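Student Work > Domestic Science and Design > Project Reports > Shared Laundry

HANDLING OF GARMENTS IN A SHARED LAUNDRY CORNER
Report submitted by Efa Vaughan and Wichai Phuthong
Tevstead College, March

1. Purpose

The project examined how clothing is moved between a seat, a container and a washing machine in a kitchen that also serves as a laundry. The residence at Oken has no separate utility room, and students there wash their clothes beside the counter where meals are prepared. The authors were asked to record where garments are set down and to recommend changes that would require no building work.

2. Method

Washing was observed over a period of 18 days. Residents were told of the project in advance and were asked to keep to their usual habits. The authors noted each surface on which a garment was placed before washing. No record was made of who owned which items. A short questionnaire was left in the kitchen, and 9 residents returned it.

3. Use of the chair as a sorting surface

The most frequent resting place for clothing was a chair. Residents reported that they preferred it to the counter on grounds of hygiene, and to the floor for the same reason. Garments placed on the seat tended to be bunched together, and colors were seldom separated at this stage. A typical arrangement has a tan garment left across the seat of a white chair while a red one is held over a stainless steel bin. 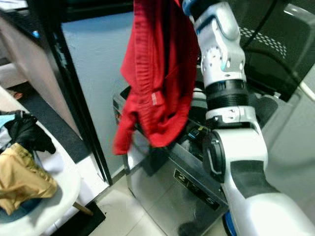 Detlef Schwerdtfeger, in his questionnaire, objected to the word "sorting" altogether. He wrote that he puts everything on the chair so that he can check the pockets, and that he has never in his life separated a red from a beige. The authors have kept the word as a heading but accept that checking is the more accurate term for many residents.

The chair has two weaknesses. Its seat is smooth, and light items slide from it. It is also wanted for sitting, particularly in the evening, and clothing is then transferred to whatever surface is free.

4. Use of a bucket

In the second part of the project, residents were asked to keep their clothing in a bucket until it was to be washed. A dark navy blue plastic bucket with a thin wire handle was used. It was expected that the bucket would replace the chair. In practice, residents set the bucket on the chair, which brought the clothing to a convenient height and spared them from bending.

The bucket kept small items together better than the bare seat did. Its capacity was the chief difficulty. A mixed load of red, turquoise, tan and dark blue clothing filled it past the rim, and pieces hung down the outside. The white cabinets and black countertop stand directly behind the chair, so that anyone using the counter works within reach of the laundry.
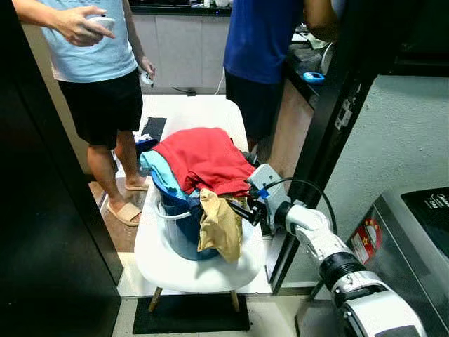 Could the bucket not simply be bigger, Rhydian Griffiths asked when the draft was read aloud in class. The authors considered this. A larger container would hold a full load, but it would be heavier to lift and less steady on a chair. Two smaller buckets, one for light colors and one for dark, were judged the better course.

5. Recommendations

5.1 Two buckets of equal size should be provided and marked for light and dark clothing.

5.2 A low stand should be placed near the washing machine, so that the chair may be returned to its proper use.

5.3 Clothing should not be left in the kitchen while food is being prepared.

5.4 Pockets should be checked before clothing is placed in a bucket.

6. Limitations

The project covered one kitchen only. Bed linen and towels were excluded. The questionnaire did not ask how often each resident washes clothing, and this omission should be corrected in any later study.

Comments

Daithí Rafferty
We had the same trouble at Cadwaladr House. A stand was bought and within a week it had a microwave on it. I would fix 5.2 to the wall if the college allows it.

Tadeo
Good report. Did you ask about wet clothes coming out? Our chair gets used twice, once before the wash and once after, and the second time is worse for the seat.

Efa Vaughan
Only clothing before washing was recorded. We would include the second stage if the project is repeated.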